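The Bottom of the Bin

February 7, 2025
By Shirin Arabzadeh

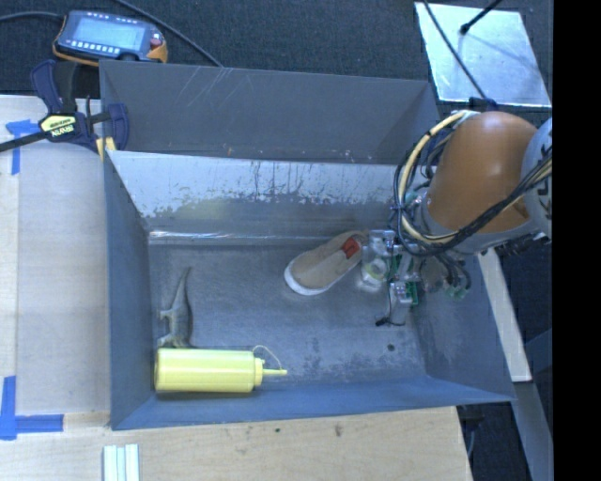

Pale yellow bottle, toy reptile, one shoe.

I have been trying to sell my aunt's dinner plates for eleven weeks. There are 8 of them, they have a thin blue rim, and according to everyone over seventy in my family they are worth a fortune. According to the internet they are worth whatever it costs to mail them.

My aunt moved to a smaller apartment in October and gave each of us a category. My brother got "tools," which took up one drawer. My cousin got "music." I got "kitchen and other," and I'd like it on record that "other" was most of the apartment.

I started on Tekidow, the app where you post your stuff and strangers ask if it's still available. It is still available. I say so within the minute, and they vanish like I've asked them for a kidney. One man wanted to know if the plates were microwave safe, then if I could deliver to Nasness, then if I'd take 4 dollars. For the set. Nasness is 140 miles from my house.

So I tried Pakzad, the consignment place downtown with the velvet chair in the window. The velvet chair has been there since I was in college and I think it may be load-bearing. The woman at the counter turned a plate over, looked at the mark on the back, and made the noise a mechanic makes before he says a number. Then she told me brown furniture was dead. I said these were plates. She said plates were also dead.

I mentioned this to my aunt on the phone, leaving out the word "dead." She was quiet a while and then told me she'd bought the plates with her first real paycheck, and that she and my uncle ate off the floor for a month because they owned nice dishes and no table. I had never heard this. I have eaten rice off those plates at every New Year of my life and assumed they came with the building.

She still wants me to sell them, by the way. I asked. She said she has four new ones that go in the dishwasher and she's never been happier. My cousin is no help either, since she sold all of "music" in one afternoon to a guy with a van and keeps bringing it up. She got 600 dollars. There was apparently a record in there that people want. The only thing people want from "kitchen and other" is the salad spinner, which I've sold twice by accident and am keeping.

For now the plates are in my hall closet, wrapped in pages from a Vomeo catalog, under the good coats. I took the Tekidow listing down last night. Within the hour somebody wrote to ask if they were still available.

Comments

plainjane_k
My mother's gravy boat has been listed for two years. I've started to think of it as a tenant.

Dorrie
Use the plates!! I put my grandmother's in regular rotation and broke two the first week and I regret nothing

R. Osei
How much for the salad spinner

Shirin Arabzadeh
R., it's 4 dollars and you have to come get it from Nasness.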